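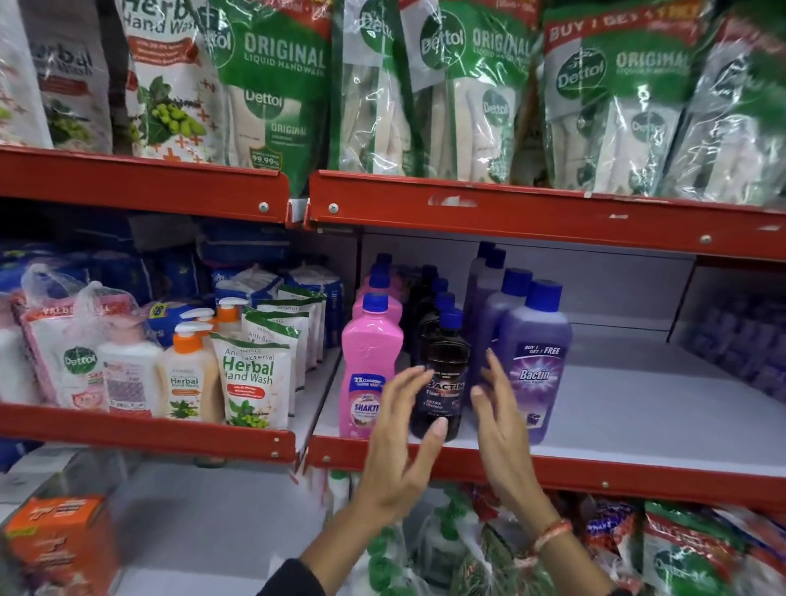
JASTVILLE, 14 January 2019 - The small automation team at Jollen has spent the winter deciding which of two grippers, the Urrego or the Dekar, deserves a place on its shelf-stocking arm, and we are happy to report that the contest is a close one. Pouches and bottles ask for very different handling, and the store aisle offers plenty of both, with handwash refills along the top shelf and floor cleaner in dark, blue-capped bottles on the middle one, a hand's reach away. Over 2000 picks the Urrego held on 96 times in every hundred - a lovely score - though it still fumbles the soft refill packs. The Dekar is gentler with those but slower, at six seconds a pick. A second round, with 65 products, is planned for May.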